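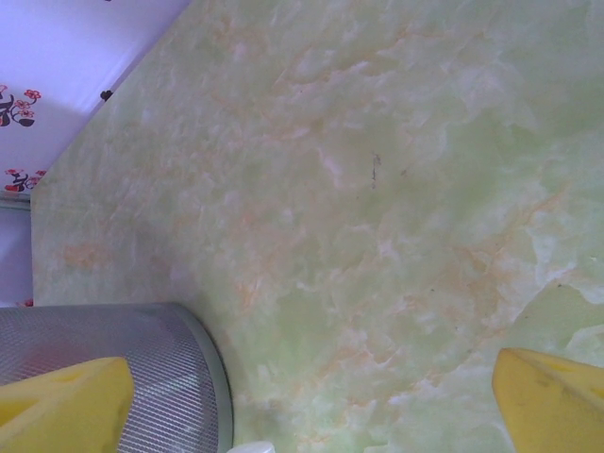
第12章 浅色花纹台面与可回收物的整理

12.1 本章的内容

前面几章讲过厨房里的湿垃圾和储藏室的纸箱。从本章开始，我们把台面和放在它上面或旁边的回收桶当作一个整体来学习。笔者在Ternberg教授家务管理课程的时候，常常遇到学员把这两件事分开做：先把瓶子和盒子分好，很满意，然后才发现台面上留下了糖水的痕迹；或者先把台面擦得很亮，再把没有倒干净的饮料瓶拿过来，于是台面要擦第二次。

学完本章以后，读者应该能够检查一个有花纹的浅色表面，能够判断一件包装是否可以直接放进回收桶，并且能够为一个小的角落选择合适的桶。本章使用的词语在书后的词汇表里都有解释，词汇表从第254页开始。关于有害垃圾，例如电池和油漆，请读第13章，本章不讨论。

需要先说明，各个城市对可回收物的规定不完全一样。有的地方要求把瓶盖取下，有的地方要求把瓶盖拧回去。有的地方把饮料纸盒算作纸类，有的地方把它单独收集。本书写的是一般的做法，如果本地的规定与本书不同，请按照本地的规定做。

12.2 为什么花纹会让检查变得困难

白色的、没有花纹的台面很容易检查，因为任何有颜色的东西在上面都很明显。有花纹的台面就不同了。本章开头的台面以浅绿色为底，中间有奶白色的部分，还有桃色和浅橙色的细纹，像云一样不规则地散开。一滴干了的橙汁如果正好落在橙色细纹的旁边，眼睛会很自然地把它当作花纹的一部分。

请读者看一看这个台面靠近左边边缘的地方。那里有一块淡淡的橙色，比周围的花纹稍微浓一点。它可能是一块污渍，也可能只是花纹在那里比较密。只用眼睛看，笔者不能确定，所以在这种情况下不应该马上用力擦。正确的顺序是先用干的手指轻轻摸一下。如果感觉到边缘或者有黏的感觉，那么是污渍的可能性很大；如果摸起来和旁边完全一样平滑，就用湿布擦一次，再从另一个方向看。

台面中部偏上还有一条很短的深色细线。头发、划痕和一点脏的东西，在这样的距离都可以是这个样子。对这三种情况，处理的方法是不同的：头发用干布就可以带走，脏点需要湿布，划痕则不应该再去摩擦。初学者常常犯的错误，是看到深色的线就拿起粗糙的海绵。如果原来是头发，用海绵没有必要；如果原来是划痕，海绵可能使它变宽。

光线也会影响判断。光滑的台面会反射灯光，在反光最强的地方，花纹和污渍都变淡。因此检查的时候，人应该换一次位置。站在桌子的一边看完，再走到另一边，把头放低一些，让视线和台面接近平行。这个时候，花纹几乎看不出高低，而干了的糖水会显出一圈暗的边。

12.3 擦拭的顺序

擦拭之前，先把台面上可以拿走的东西拿走。不能拿走的东西，绕过它的底部擦，不要让水流到它的下面。

第一步用干布。把干布折成手掌大小，从离自己最远的地方往回擦，把灰尘和小颗粒集中到近处的边缘，然后收进手里。有些学员喜欢直接把颗粒推到地上，说反正以后要扫地。这个习惯不好，颗粒落地以后会被鞋底带到别的房间。

第二步用湿布。布要拧到不滴水的程度。一般的灰尘和糖水，温水已经足够。如果有油，可以在水里加很少的中性清洁剂。笔者的课上使用的是Yeon牌的中性清洁剂，其他品牌的中性产品也可以，只要瓶子上写明适合光滑的表面。含有酸的清洁剂，比如去水垢用的那种，不适合天然的大理石。很多台面只是印有大理石的花纹，并不是石头，对酸没有那么敏感，但是如果读者不知道自己的台面是什么做的，请当作石头来对待。

第三步再用干布。浅色而光滑的表面，水干了以后会留下印子，逆光的时候很难看。最后一次干擦的时候，手的方向要一致，不要画圆圈。

靠墙的边缘需要单独说一下。如果墙上贴了壁纸，湿布不要碰到壁纸的下边。壁纸吸了水，接缝的地方会翘起来，印有花朵的壁纸还可能掉色，红色的花尤其要小心。擦到离墙一指宽的地方就停下，剩下的那一条用半干的布包住手指，沿着墙脚慢慢走一遍。壁纸本身如果有灰，用软的干刷子从上往下刷就可以了。

12.4 选择回收桶

放在家里小角落的回收桶，通常有不透明的和透明的两种。不透明的桶比较好看，里面的东西看不见，客人来的时候不觉得乱。透明的桶没有这个优点，但是它在学习分类的阶段很有帮助：不用翻动，从侧面就能看到里面放了什么，放错了也能早一点发现。

Flovard和Travano两家的目录里都有适合放在角落的透明塑料桶。选择的时候，笔者建议注意桶口的大小和桶底是否平。桶口太小，大的瓶子要用力塞进去，这样做容易把下面的包装压裂，里面剩下的液体也会流出来。桶底不平，桶在光滑的面上会转动，放东西的时候需要用另外一只手扶着。

透明的桶还有一个特点，学员刚开始用的时候不太习惯：桶后面或者下面的花纹会透过桶壁显出来。如果桶放在有花纹的地面上，桶壁又带一点灰色，那么花纹和包装上的图案混在一起，看起来比较乱。想看清桶里的东西，从上面看比从侧面看更准确。

桶的位置也要考虑。放在人站着工作的时候手自然放下就能够到的地方最好。如果每放一个瓶子都要弯腰或者走几步，人就会先把瓶子放在台面上，想等一会儿一起扔，而台面就是这样变脏的。

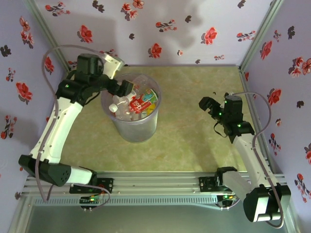

另外，桶不要紧靠着贴了壁纸的墙。桶和墙之间留出一只手的宽度，清洁的时候可以不移动桶就把布伸进去，瓶口漏出来的液体也不会直接碰到墙。墙角是灰尘最容易停留的地方，如果三面都是墙，更应该把桶放在中间一点的位置。

12.5 哪些包装可以放进去

现在来看桶里的东西。一只家用的回收桶里，常见的情况是各种材料混在一起：一个带白色瓶盖的透明塑料瓶，一件红白两色的包装，一件印着蓝、绿、黄颜色的包装，下面还有压皱的透明塑料。看到这样的一桶东西，应该一件一件地判断，不能因为它们都很轻就认为可以一样处理。

透明塑料瓶是最简单的。倒空，用少量的水摇一摇，再倒空。冲洗的水不需要用新的，洗碗最后一遍的水就很好。瓶身可以压扁，压的时候瓶口要对着水池，不要对着自己，也不要对着台面。瓶身压扁以后再把瓶盖拧紧，瓶子就不会重新鼓起来。

红白两色的那一件，从外面不容易知道是纸盒还是罐子，上面只能读出“Bod”几个字母。在自己家里遇到不能确定的包装，可以用手指敲一下。金属罐的声音比较清楚，纸盒的声音比较闷。也可以看接缝：纸盒有折叠的边，罐子没有。饮料纸盒的里面常常有一层薄膜，所以不能简单地和报纸放在一起。如果本地有专门收集饮料纸盒的地方，应该剪开、冲洗、晾干，然后平放。

颜色很多的印刷包装最需要小心。它们的外面看起来相似，材料却可能很不同。有的是单一的塑料，有的是塑料和铝箔粘在一起。可以做一个小的试验：把包装的一角捏成一团，再松开手。如果它慢慢地展开，多半是塑料薄膜；如果它保持捏成的样子，里面可能有铝箔。这个试验不是完全准确的，遇到印有材料标志的包装，还是以标志为准。

压皱的透明塑料，比如水果的外包装，常常沉到桶的下面，被大的瓶子盖住。它的问题在于容易藏东西：标签、吸水的小垫子、一片干了的叶子。放进桶之前，应该把它打开看一看。已经在桶底的，等到倒桶的时候再检查，不需要为了它把整桶翻一遍。

收据和用过的纸巾不属于可回收物，虽然它们是纸。这一点在笔者的课上每一期都有人问，所以写在这里。

12.6 台面与桶一起工作的方法

上面的内容分开讲了台面和桶，在实际的家务里，两件事是同时进行的。笔者推荐下面的工作方法，读者可以根据自己家里的情况改变。

先准备一块半湿的布，放在桶的旁边。然后把需要整理的包装放在台面的一侧，并且在下面铺一张旧报纸。从最容易漏的开始，也就是先处理瓶子，再处理纸盒，最后处理薄膜。每件东西在手里检查过以后，直接放进桶里，不再放回台面。放的时候让瓶口向上或者斜着向上，不要扔。从高处扔下去的瓶子会弹起来，有时候把桶边上的东西也带出去。

所有的东西都放完以后，把报纸的四个角拿起来，折到中间。报纸如果是干净的，可以和其他的纸一起回收；如果湿了或者有油，就放进其他垃圾。这时再按照12.3的顺序检查和擦拭台面，重点是刚才放瓶子的那一侧。

桶装到离桶口一只手掌的高度，就应该倒了。有些家庭喜欢等到完全满了再倒，结果最上面的瓶子每次都掉下来。倒完以后，桶的内壁用湿布擦一圈，倒过来放在水池边，等完全干了再放回原处。透明的塑料用久了会变得不那么亮，这和平时用什么擦有关系。粗糙的海绵会留下很多细的划痕，划痕里又容易存灰，所以请只用软布。

12.7 几个常见的错误

第一个错误是用擦过桶的布去擦台面。即使布看起来还是干净的，也请换一块。可以买两种颜色的布，把用途固定下来，家里其他的人也容易记住。

第二个错误是把回收的包装用塑料袋装好，再放进桶里，扎紧。在很多地方，回收站不接受扎紧的袋子，工作人员看不到里面是什么。如果觉得没有袋子不卫生，那么需要改进的是冲洗这一步。

第三个错误是洗得太多。有的学员用热水和清洁剂把每个瓶子洗得像杯子一样，花了很多时间，也用了很多水。瓶子里没有液体、没有明显的食物，就可以了。

第四个错误与花纹有关。看见台面上有一个地方颜色较深，擦了几次没有变化，就换成更强的清洁剂，继续擦。在这种情况下请停下来，把那个地方和台面上相似的细纹比较一下。如果颜色和走向都能接上，它很可能本来就在那里。第131页有一张关于各种表面可以使用什么清洁剂的表格，那张表格是为木头、玻璃和石头写的，本章的内容也可以参考。

下一节从一个具体的练习开始：准备一张浅色花纹的台面、一只透明的桶和当天家里产生的包装，按照12.6的方法做一遍，并且把不能判断的包装单独留下来。请不要急着把它们扔掉，12.8会用到。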